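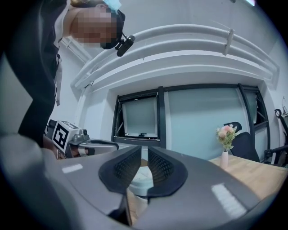
How to run a hand-held gripper demonstration at an open day

These notes cover the table session we run for visitors at the Tratdale building: two hand-held grippers, one table, a few light objects. They assume the grippers are already charged and paired with the recording software, and that the operator has done at least one full session before. For first-time set-up, see the Podetti handling guide.

1. Prepare the table

Use a plain table with a matt top and clear space on both sides. Leave room for the operator to lean in. Chairs can stay in the room but should be pushed back far enough that nobody catches a foot on the base when stepping round.

Put out two or three objects at most. A cup and a small vase of artificial flowers work well together: the cup is an easy grasp, the vase is narrow and top-heavy and makes people slow down. Avoid glass and anything with liquid in it.

2. Check the grippers

Open and close each gripper by hand several times. The fingers should meet evenly along the pads. If one side touches first, loosen the finger screw, reset it and tighten again.

Look at the pads under a good light. Grit collects in textured rubber and reduces the hold on smooth objects. Brush it out with a dry toothbrush. Solvent wipes harden the rubber and must not be used.

If a marker cube is fitted, wipe it with a soft cloth and check that it does not turn on its mount. A loose cube gives a drifting position in the recording, and the fault is easy to miss until playback.

3. Fit the head-mounted unit

Adjust the strap before picking up either gripper. It should sit firmly without pressing on the ears. Tuck lanyards inside clothing or take them off – they swing into the fingers when the operator bends forward.

4. Run the demonstration

Start the recording, hold both grippers still above the table for 2 seconds, then begin. Move one object at a time. Close the fingers fully on the object before lifting, and set it down before opening. Speak after the movement, not during it.

A sequence of 8 grasps is enough for one group. Visitors can then try the tool themselves, one at a time, with the operator beside them.

5. After each group

Stop the recording and play back the last few grasps on the Afolabi viewer. Groups ask more questions at this stage than at any other, so allow time for it. Name the file before the next group comes in.

Pads are changed after 1,000 closes. The count is shown on the status page and does not reset by itself; clear it when new pads go on.

Page last revised Jun 15, 2019. The section on the Fukance charging dock will be added in July.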